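Truratis 片付け作業の自動化　作業画面ギャラリー

Pirkoraの社員食堂では、厨房と配膳台の片付けにアームを導入する準備を進めている。作業手順はシミュレータ上で先に組み、担当者が確認したものだけを現場に移す。本ページはその作業画面と、運用変更の要点をまとめたものである。

対象は食器、調理器具、消耗品の三区分。従来は閉店後に4名で行っていた。導入後の配置は2名とし、残る2名は翌日の仕込みと在庫確認に回る。

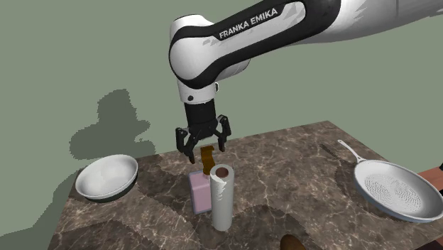
手順の登録は品目ごとに行う。把持位置、進入角度、開き幅を1組とし、隣の品に触れる経路は登録しない。背の高い品の陰に入るものは順番を後に送る。現在の登録数は400件で、うち調理器具の見直しが最も多い。

担当者の仕事は、持ち上げて運ぶことから、順番を決めて例外を処理することに移る。停止時の復帰操作は全員が受講する。Zostotberg棟では、画面での確認を14時から行い、変更点を夕方の引き継ぎ表に記入している。

現場からの指摘で多いのは置き場所の表記である。棚番号と通称が混在しており、登録名は棚番号に統一した。通称は備考欄に残す。

勤務表の改定は11月分から適用する。手順書の版管理はGoelで行い、旧版の印刷物は各棟で回収する。

問い合わせ：Truratis 運用担当　内線1921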